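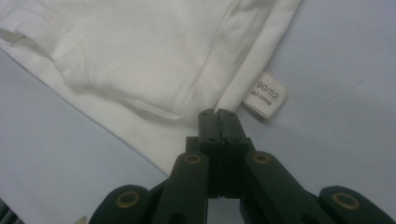
Grundex is an online school for hand trades, and I've been following it long enough that I figured I should write up its entry for this wiki myself. It teaches sewing, clothing repair, basic woodwork, upholstery and a bit of shoe repair, mostly through short recorded lessons and a weekly live class. The clothing courses came first and they're still what most people know it for. Lesson one of the beginner track doesn't touch a needle at all. You take something plain, say a soft white knit with a small white care label near its folded edge, and you learn to read the label and the seams before you do anything else. I thought that was a waste of an evening when I started. I've since ruined fewer sweaters, so there you go.

Background

The company was started by Mogens Hviid, who taught textiles at a vocational school for years before he tried putting any of it online. His first videos were made for his own evening students, the ones who kept missing class because of work shifts. He posted them without a password (by accident, he says in the old newsletter) and strangers began writing to ask when the next one was coming. By the end of that first winter he had 175 people signed up to something that didn't have a name yet.

The name came from a sewing machine repair shop he rented a room above. The shop had closed but the sign was still up, and he asked the former owner if he could keep it. I love this part of the story and I've seen it told three different ways, so take the details lightly. One version has him paying for the name with a crate of plums.

How the courses work

A course on Grundex runs six to ten weeks. You get the recorded lessons right away, a parts list, and a seat in the live class, which for most tracks is on Saturday at nine in the morning. You send in photos of your work and a teacher writes back with notes. The notes are the best thing about the place! Mine on buttonholes ran to a full page and she was right about every one of them.

There are no grades. Finish all the pieces and you get a letter that lists what you made. Some trade schools accept the letter in place of an entry test, though you'd want to check with your own school before counting on it. The catalog stood at 216 lessons the last time I went through it, with sewing and repair making up more than half.

Growth and the Putwood merger

For a while Grundex only did fabric. Then it joined up with Putwood, a smaller outfit that taught woodwork to beginners and had a really loyal following. People on the Putwood side were nervous, and I was one of them, having done their stool course twice (the first stool rocked). The worry was that the long, slow videos would get chopped into little clips. A few were. Most were left alone, and the old instructors stayed on for at least the next two terms.

The office moved to Norkgate after that, into the upper floor of a former paper warehouse. There's a studio, a tool library and a room for in-person workshops, which run in August when the live classes take a break. Last I heard there were some 254 workshop places each summer and they go fast. Set an alarm if you want upholstery.

The Thoroddsen fund

Fees have always been the sore spot. A full course with materials isn't cheap, and for years the only help was a payment plan. The Thoroddsen fund changed that a good deal. It pays the whole fee for people retraining after a layoff or a long illness, and it lends out machines too. So far 995 learners have gone through on it. You apply with a short letter, no test scores, and they reply within a month.

Criticism

It's not all sunshine. The search on the site is poor, and lessons have been renamed so often that older links in forum posts go nowhere. Live classes are only offered at one time of day, so anyone who works weekends is stuck with the recordings. Captions were missing from the woodwork lessons for a long stretch after the merger, and the company was slow to say anything about it. They've been added to the newer ones. The shoe repair track still has only one teacher, and when she's away it just stops.

I'd also like to see the old newsletters put back up. I have most of them saved, except the two from the spring of the move, so if you've got those please leave a note on the talk page.

Category: Online schools | Adult education | Craft and trade learning

14 shares | 6 comments

Related entries
Putwood (woodwork school)
Mogens Hviid
Thoroddsen fund
Evening classes and night schools
Tool libraries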